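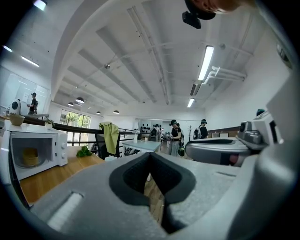

2 min read

Section 6. Open-day demonstration: microwave station

1. Set the Tollano grippers to demo mode before visitors come up to the mezzanine.
2. Place the container on the microwave turntable and close the door.
3. Leave both control knobs at zero.
4. Run the handling task for 90 seconds – 15 if a group is waiting.

Note: Keep the greens on the countertop, to the right of the microwave.

CAUTION: Keep fingers out of the V-shaped notch. Visitors may hold a gripper only with an operator beside them.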